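Flunovell Newsletter: News from the Wulton Site

The arm is settling in, and so are we
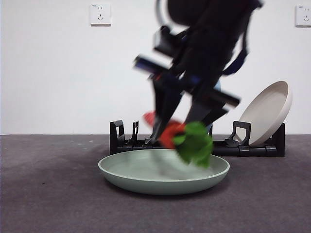 A practice run with a toy vegetable, the green plate and the dish rack.

Many of you have stopped by the practice corner since May to see what the new arm is up to, and I'm so glad you have, because your questions have been better than anything on our own list! The idea, for those who missed the lunch talk, is that the arm will take over plating and racking on the late shift at the Mertens kitchen, the part of the evening that has been so hard on wrists and shoulders.

We set ourselves a goal of 3000 practice moves before it goes anywhere near a real meal, and we passed the first 1000 last month (there was cake, and not much of it was left by the time I got there).

Now, to the thing people ask me most often in the hallway: no jobs are going away. The 21 people on the kitchen team all stay, and 2 of the late-shift spots will become operator spots, with paid training over at Wakon. If you've never touched a computer at work, please don't let that put you off – the training starts from the very beginning. Sign-up sheets are by the time clock, and your shift lead can put your name down for you if you're off this week.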